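Workshop Tips: Picking a Gripper for Small, Flat Parts

Most of the questions that come in through the Starkdale tool library are about which gripper to buy for a bench arm. The answer depends on what you want it to hold. These notes cover thin, stiff parts with delicate undersides, mainly desktop processors. We compared two parallel grippers on the same arm, a Prernent and a Skurnora, with a Hakala controller running both.

Start with the fingers. Stock fingertips are usually too wide for this work. You want a tip narrow enough to fit beside a CPU socket without touching the capacitors. Measure the space on your own board first, with the retention lever open and closed.

Hold the chip by its edges. Keep pads away from the contacts underneath. If your pads are soft rubber, wipe them with alcohol before each session. Dusty rubber slips.

Set the force low and work up. The Hakala takes grip force as a number from 0 to 500. We began at 10 and raised it until a scrap processor stayed put when we tapped the arm. The Prernent needed 300. The Skurnora held at less, but its fingers flexed a little at the tips, and the chip came out slightly crooked on the longer moves.

Use scrap parts. A dead processor and an old motherboard are fine for weeks of practice.

Check clearance for the whole gripper, linkages included. The outer links swing wide when the fingers open, and a power supply or a fan shroud can be in the way well before the tips get where they are going. Run the approach slowly with nothing in the fingers, and keep a hand on the stop button.

Tie back loose wires before you start. Fan leads are the worst for this.

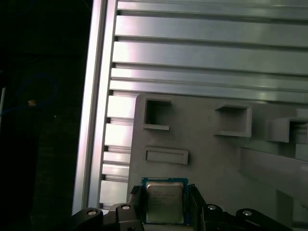
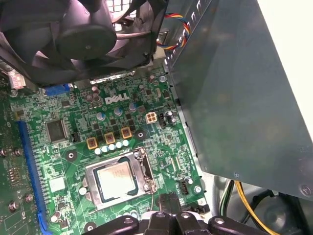
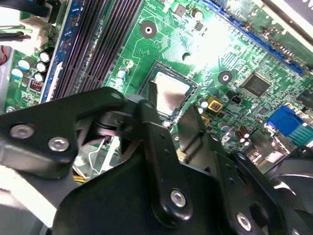
Lighting matters more than the camera does. A bare metal heat spreader throws glare straight back at a wrist camera, and the edges of the chip get lost. Move the lamp to one side and tape a sheet of baking parchment over it — ordinary kitchen parchment works, as long as the bulb is an LED and stays cool. Turn off auto exposure if your camera lets you.

Log every try. A plain spreadsheet will do: gripper, force setting, result. Ours is at 2,913 rows now, and the sorting is easier if you pick your column names early and leave them alone.

Between the two, we kept the Prernent on the arm for chips. The Skurnora opens wider and went back to moving boxes and jars. Recheck the finger screws on either one every month, and put a dab of removable thread locker on any that have worked loose.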